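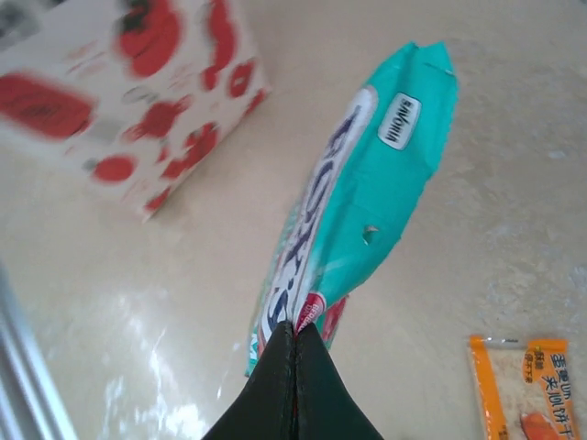

살림 의심록: 식탁 위의 낱개 포장, 정말 편한가

물티슈 한 팩이 식탁 위에 자리를 잡으면 좀처럼 내려가지 않는다. 청록색 비닐에 쭈글쭈글 주름이 잡히고, 작은 흰 라벨에 SAVONIA라고 적힌 그 팩도 마찬가지다. 곁에는 티슈 상자로 보이는 흰 바탕에 빨간 무늬의 상자가 있다. 우리 소식지 독자라면 대개 비슷한 조합을 집에 두고 있을 것이다. 물티슈, 휴지, 그리고 무언가 먹을 것.

지난 호에 Lovus 정리 모임의 '식탁 삼총사' 제안을 소개했더니 답장이 44통 왔다. 물티슈와 휴지와 낱개 포장 과자를 식탁에 늘 꺼내 두면 집안일이 줄어든다는 제안이었다. 해 보니 좋더라는 분이 많았고, 나는 여전히 잘 모르겠다. 줄어든 집안일이 무엇인지 적어 주신 분은 7명뿐이었고 그중 세 분은 "행주를 덜 빤다"고 하셨다. 행주를 덜 빠는 것은 맞다. 대신 쓰레기통을 더 자주 비운다. 그것도 집안일 아닌가?

물티슈부터 따져 보자. 식탁에 나와 있으면 손이 간다. 국물 한 방울에 한 장, 부스러기 조금에 또 한 장. 젖은 행주 한 번이면 될 일에 세 장을 뽑는다. 서랍에 넣어 두었을 때는 서랍 여는 것이 귀찮아서라도 한 장으로 버텼다. 편하다는 말이 많이 쓴다는 말과 같을 때가 있는데, 물티슈가 딱 그렇다. 게다가 비닐 팩은 세워지지 않는다. 내용물이 줄수록 납작해지고 비틀어져서, 아무리 반듯하게 놓아도 하루가 지나면 비스듬히 누워 있다. 전용 케이스를 사라는 조언도 받았다. Jaltdale 시장의 생활용품 매대에서 뚜껑 달린 것을 2000원에 판다고 한다. 싸다. 그러나 비닐 팩을 치우려고 플라스틱 통을 하나 더 들이는 것이 정리인지는 각자 생각해 보시기 바란다.

물티슈로 식탁을 닦는 문제도 있다. 나는 광택 있는 흰 상판을 여러 해 써 왔는데, 물티슈로 닦은 뒤에는 불빛 아래 얼룩이 남곤 했다. 마른 천으로 한 번 더 문지르면 없어진다. 결국 두 번 닦는 셈이다. Zasov에서 나오는 마른걸레를 권하신 분이 계셔서 써 보았으나 헌 면 티셔츠를 자른 것과 차이를 느끼지 못했다. 내 손이 둔한지도 모른다. 차이를 느끼신 분은 어떤 상판에 쓰셨는지 알려 주시면 좋겠다.

이제 휴지 상자. 이쪽은 할 말이 적다. 각이 져 있고 제자리에 서 있으며 손님이 와도 민망하지 않다. 다만 상자 무늬가 요란하면 식탁이 어수선해 보인다는 의견이 있었다. 그래서 천 덮개를 씌운다는데, 덮개는 또 누가 빠는가. 무늬가 싫으면 다음번에 무늬 없는 것을 사면 된다. 이미 산 것은 다 쓰고.

과자는 조금 복잡하다. 낱개 포장은 눅눅해지지 않고, 한 봉지만 먹고 그만둘 수 있다고들 한다. 앞의 말에는 동의한다. 뒤의 말은 믿지 않는다. 우리 집에서 한 봉지만 먹고 그만둔 사람을 본 적이 없다. 봉지가 작으니 하나 더 먹어도 괜찮다고 여기게 되고, 그렇게 빈 봉지가 늘어난다. 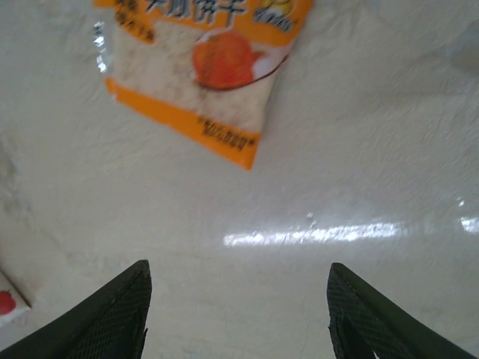
글: 살림 의심록 담당 편집자 | 2023년 2월 4일

주황색 테두리에 '饼干', 그러니까 비스킷이라고 적힌 작은 봉지다. 가장자리는 은박으로 눌러 봉해져 있다. 흰 상판 위에서는 이런 주황색이 유난히 눈에 띈다. 눈에 띄면 집게 되고, 집으면 뜯게 된다. 과자를 식탁에 두라는 제안에서 내가 가장 의심하는 대목이 여기다. 물건을 눈앞에 두면 관리가 된다고 하지만 먹을 것만은 예외로 해야 하지 않을까.

비용 쪽도 말이 많다. 낱개 포장이 묶음으로 사면 더 싸다는 답장이 있어서 지난달 영수증을 뒤졌다. Jacobs 상회에서 산 작은 비스킷 묶음 하나에 1757원이 찍혀 있었다. 큰 봉지 하나보다 싼 것은 사실이었다. 그런데 양이 적었고, 며칠 만에 또 샀다. 무게로 따져 비교하신 분이 계시면 숫자를 보내 달라. 값만 적어 보내시면 이번처럼 내가 또 투덜거리게 된다.

그렇다고 식탁을 싹 비우자는 말은 아니다. 아무것도 없는 식탁을 유지하는 일이 얼마나 피곤한지는 해 본 사람이 안다. 나는 당분간 이렇게 해 보려고 한다.

물티슈는 식탁에서 가장 가까운 서랍으로 보낸다. 열고 닫는 수고는 남겨 둔다.
휴지 상자는 그대로 둔다. 덮개는 씌우지 않는다.
비스킷은 뚜껑 있는 통에 넣어 찬장 둘째 칸에 둔다. 속이 비치는 통은 쓰지 않는다.
빈 봉지는 뜯은 사람이 버린다. 이 항목은 벌써 이의 제기가 들어왔다.

Lovus 쪽에서는 한 달은 꺼내 놓고 살아 봐야 안다고 한다. 나는 한 달 동안 집어넣고 살아 본 뒤 3월 호에 결과를 적겠다. 그동안 반대로 해 보실 분은 물티슈를 몇 팩 썼는지만 기록해 주시면 된다. 느낌이 어땠는지보다 그쪽이 더 궁금하다. 답장은 늘 하시던 대로 이 소식지에 회신하시면 되고, 사진을 붙이실 때는 용량을 조금 줄여 주시기 바란다. 지난번에 편지함이 한 번 꽉 찼다.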